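Maple Boards and Shape Blocks: Frequently Asked Questions

These answers cover the Prirora range of edge-glued maple boards and the Tiken shape blocks sold to go with them. For orders and delivery, see the separate ordering page.

What is the board made of?

Solid maple strips, glued along their long edges and planed flat as one slab. There is no veneer and no core of another material. The strips are taken from different planks, so neighbouring strips differ in tone from cream to pale tan. Boards are not sorted by colour and we can't match a new board to an old one.

Why strips and not a single plank?

A wide single plank cups as the humidity changes. Narrow strips still move, but each one moves less and the glued slab stays flatter. Expect a small change in width across the strips between winter and summer. Length hardly changes.

What finish is supplied?

Boards leave the workshop sanded and unfinished unless you order the hard-wax oil option. Unfinished maple gives more grip to small objects but marks easily. Oiled boards wipe clean more readily and are slightly darker. We don't offer varnish, as it produces glare under overhead lights.

Can the board be used on a perforated metal table?

Yes. The slab is stiff enough to span the holes without support from below. If it slides, put a thin rubber mat under it or clamp it at two corners. Don't screw it down tightly through the perforations, as the wood needs room to move across its width. Where a fixed position is required, use slotted holes and washers on one side.
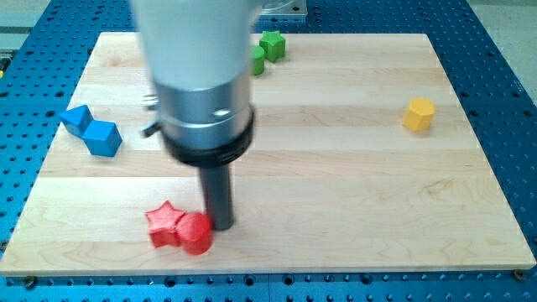 For layouts with blocks in pairs, leave enough space between the pairs for each one to be approached from above. Two blocks standing close together are harder to pick out singly than two standing apart, and a star next to a cylinder is more awkward than two cylinders, as the points of the star reduce the gap unevenly. If you need the same layout each time, mark the positions with a soft pencil on unfinished boards. Use low-tack tape on oiled ones.

Which shapes and colours are available?

Cylinders and five-pointed stars are kept in stock in red, green and blue. Other shapes are made to order in batches of 50. Colours can be mixed within a batch but the shape can't.

What are the blocks made of?

Moulded plastic with a matte, lightly textured surface, coloured all the way through. Scratches show as a lighter line but don't expose another colour. The texture is deliberate. Smooth blocks reflect light and are more likely to slip on a sanded surface.

Do the stars stand up on their own?

On a level surface, yes. A star standing upright rests on two of its points and tips more readily than a cylinder of the same height. Check the board with a spirit level before assuming that the block is at fault. Any star that rocks on a flat surface is out of tolerance and will be replaced.

How should the board be cleaned?

Dust it with a dry cloth. For marks, use a cloth wrung out in warm water with a drop of washing-up liquid, wipe along the strips, then dry at once. Stand the board on edge until both faces are dry. Don't soak it and don't use solvent on oiled boards.

How should the blocks be cleaned?

Wash in warm soapy water by hand. Dishwashers reach temperatures that can distort the points of the stars. Alcohol wipes are suitable for occasional use, although repeated wiping polishes the surface and gradually removes the texture.

Can a worn board be resurfaced?

Yes. Sand along the strips with 100 grit to remove dents, then work up to a finer grade. Treat both faces equally. Oiling or sanding one face only is the usual cause of a board that bows.

A glue line has opened. Is that covered?

Open joints are covered if the board has been kept indoors and has not been soaked. Send a photograph of both faces and the end grain. Surface cracks shorter than a fingernail at the end of a strip are normal and are not treated as a fault.

Are boards from Zellari or El Ouafi compatible?

The blocks will stand on any flat board. The clamps are made for the Prirora thickness and should be checked against other makes before use.

When are orders sent out?

Stock items are packed every Friday. Made-to-order blocks and oiled boards are sent when finished, and the workshop is closed for part of July.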